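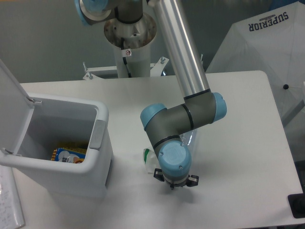 Why does the gripper let go of a bottle before it reaches the bin?
Most often the finger pads are worn, and the closing force was set for a harder object. A thin plastic bottle gives way when the arm speeds up, and the grip is lost.

Clivine finger pad set for two-finger grippers
Sold by Karamanlidis. One set contains 6 pads, screws and a paper gauge.

Safety notice, 2025-01-24
Pads from the August production can separate from the finger at speeds over 70 percent. We received 3 reports of this. In one of them, at Zillport, the bottle fell outside the table and a worker slipped. Please stop the arm, press the emergency button and compare your pads with the gauge. Do not pull a pad by hand while the arm has power.

The replacement is free of charge. Write to Efthymia Theodorakopoulos in our service office, with the lot number that is printed on the bag of the pads.

Sorting of bottles and light packaging is the usual work for this set. Keep the lid of the bin fully open during the cycle.

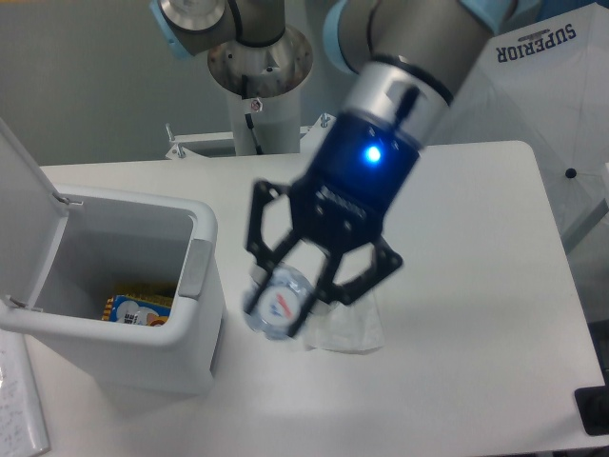 Service life and storage
Change the pads after 2,000 cycles, or earlier if the surface is shiny. Keep spare pads in the closed bag, away from sun. The Bimwood finger uses a different screw and is not covered by this notice.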